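Borkeo Releases Updated Surface Coating for Commercial Tabletops

BORCOMBE, Apr 4, 2019 - Borkeo, a maker of protective finishes for work and dining surfaces, has released Evley 6, a water-based clear coating for tabletops in cafeterias, break rooms and training kitchens. It replaces Evley 5, which will remain on sale until current stock is used up.

Evley 6 is applied in two coats by roller or spray. The first coat can be sanded after 153 minutes at room temperature. The second coat reaches full hardness in six days. Light use, including plates and cups, is allowed after the first day.

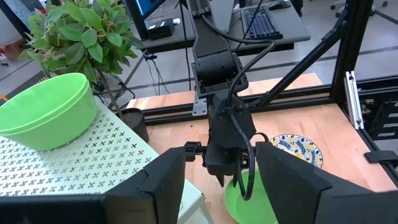 The coating was tested at the company's Coughlan plant on 200 sample panels. Panels were checked for scratching, heat marks and staining from coffee, vinegar and cooking oil. Test sheets are available to buyers on request.

"The main change is in the hardener," said Anitha Joseph, technical manager at Borkeo. "The older product needed a separate primer on dense surfaces. Evley 6 does not, provided the surface has been cleaned and lightly sanded first."

The mixing ratio is unchanged, and existing spray equipment can be used without new nozzles. Mixed product must be used within the working day. It should not be thinned with solvent or applied over wax.

Evley 6 is sold in matte and satin under order code 2069. A gloss version is in development, and no release date has been set. Orders placed in April will ship from the Coughlan plant.

Press contact: Fergal Hanrahan, Borkeo, Borcombe
Technical questions: Anitha Joseph, Coughlan plant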